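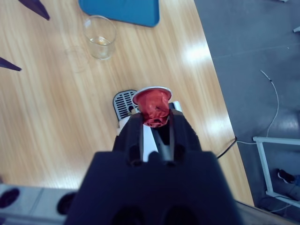
Used capsule, red foil, over the white machine.

August 2, 2020

Descaling interval on this machine is given as 300 cups. I have been keeping a tally since January and the total stands at 1,445, so it has had four descales and is nearly due a fifth. The capsules are the larger problem. Foil ones keep their grounds in, and a crumpled one is awkward to empty without getting coffee on the table.

Current method: let the capsule cool, cut round the rim with a short blade, tip the grounds into the compost tub, rinse the foil and flatten it. A batch of 12 takes me less time than one does on its own, so I save them up. Hamish Dunstan pushes his out with a thumb. I tried that and tore the foil.

The grounds weigh more wet than you would expect, so I spread them on a tray overnight before they go out.

Drip tray grille: lift out, hot water, old toothbrush along the slots. Washing-up liquid is fine but rinse it twice – the smell carries into the next cup.

I have now moved from Mudine to Cedico capsules, bought in a box of 100. The Cedico rim is slightly stiffer and cuts more cleanly. Taste is much the same. Descaler is still the Jurčo powder, half a sachet per litre.

Next post: water hardness.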